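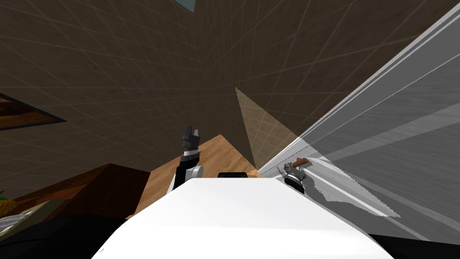 Atieno Biwott wrote under my last post that I was being unfair to judges, and that if I thought picking them was so simple I should go sit through a day of interviews and see how I felt afterward. Fair enough! So I did. Well, I sat through most of a day. I left to move my car at one point and missed a candidate's entire answer on bail, which I still feel a little bad about.

If you're new here, our county has an open spot on the bench, and the selection panel is holding its interviews in public. The last time this happened was before I moved to Helton, and from what I hear almost all of it went on behind a closed door. This time you can walk in, take a chair and listen. I got there before nine in the morning with a notebook and a granola bar and figured I'd have to fight for a seat. I did not have to fight for a seat.

The panel saw 3 people that day out of the 18 who applied. Each one got a long turn up front, with a short break in between (the coffee place across the street, Sono, did very well out of those breaks, and I can recommend the cheese roll).

I'm not going to name the candidates. It's all public and you can look them up, but this is my little blog and I don't want to be the first thing that comes up when somebody searches for a person who didn't get a job.

The first one was a family court lawyer, very calm, hands folded the whole time. She was asked what she would do about the backlog, and she gave an answer I'd never heard from anyone in that world: she'd start hearings on time. She said half the people in the hallway have taken unpaid time off to be there, and when the judge shows up forty minutes late, that's money out of their pockets. I wrote that down and underlined it twice. I had jury duty a couple of years back and spent a whole morning looking at a vending machine, so she had me right there.

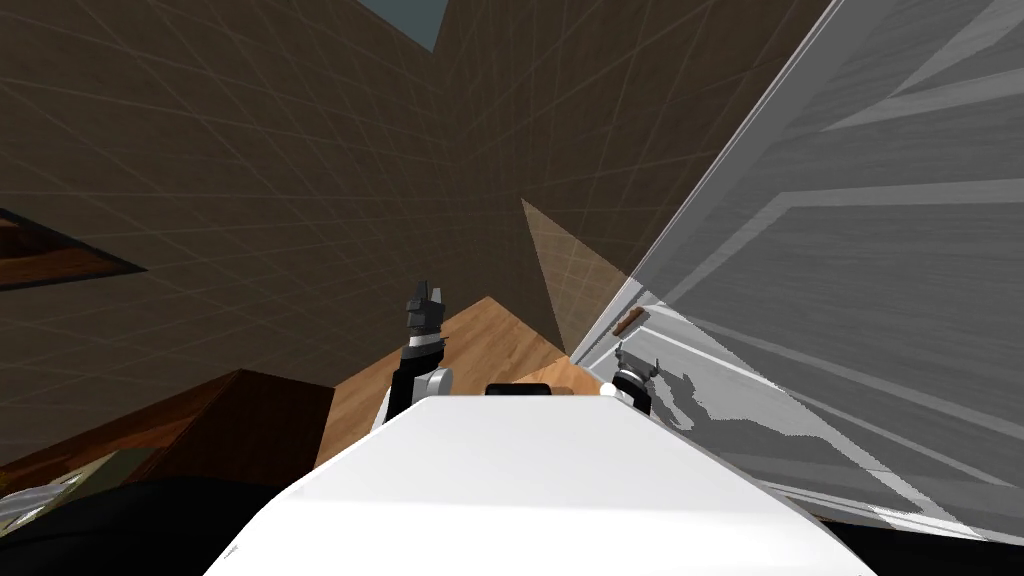

Then she got a question about a case she'd lost on appeal, and she got a lot less calm. I don't hold that against her. One of the panel members kept coming back to it, though, in slightly different words each time, and by the fourth go I wanted to raise my hand and say we got it, thanks. You're not allowed to raise your hand. There's a sign about it.

The second candidate was a former prosecutor and the best talker by a mile. He had a story for everything. Asked about sentencing, he told us about a kid who had stolen a leaf blower. Asked about temper, he told us about his father's hardware store. I enjoyed every minute of it, and then I looked down at my notebook and had written almost nothing, because I couldn't find the answers inside the stories. Maybe that's a skill too. A woman behind me was nodding along the whole way and I'm sure she'd have given him the robe on the spot.

He did get one hard question, and I thought it was the best one of the day. A panel member asked how he'd handle a lawyer he used to work with standing in front of him. He said he would treat them like anybody else. She waited. He said it again, a bit slower. She asked whether he'd tell the other side about the friendship, and he said it would depend. On what, she asked. And that's when I started writing again.

The third was the one I drove to the coffee place afterward still thinking about. He's been a magistrate for ages, mumbles a little, didn't tell a single story. He'd brought a folder and hardly opened it. When they asked about the Priedītis ruling (the one about the eviction notices, I wrote about it in May) he said he had read it three times and still thought part of it was wrong, but he'd follow it because that's the job. Somebody asked which part. He told them, and it took a while, and I believe I followed most of it.

So, Atieno, here's where I've landed. You were right that it's harder than I made it sound. You can't tell much about a person from one turn in a chair, and a couple of the questions were silly (what book is on your nightstand? come on). But I'm keeping the main thing I said last time, which is that the rest of us should be able to watch. I learned more in that room than from all the yard signs and flyers put together.

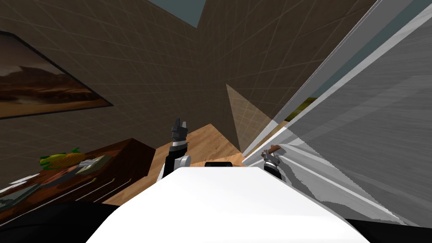

If you want to go

There are more interviews coming, and the schedule is on the county court page, under notices. Parking behind the courthouse fills up early. I ended up in the Pimero lot, 2 blocks over, and walked. Phones have to be off, and they do mean off, so bring paper. The room is cold, too. I wore a sweater and wanted a second one.

You can also send written comments to the panel before they vote. They had 70 so far when I asked at the desk. Mine is half written, and it's mostly about starting on time.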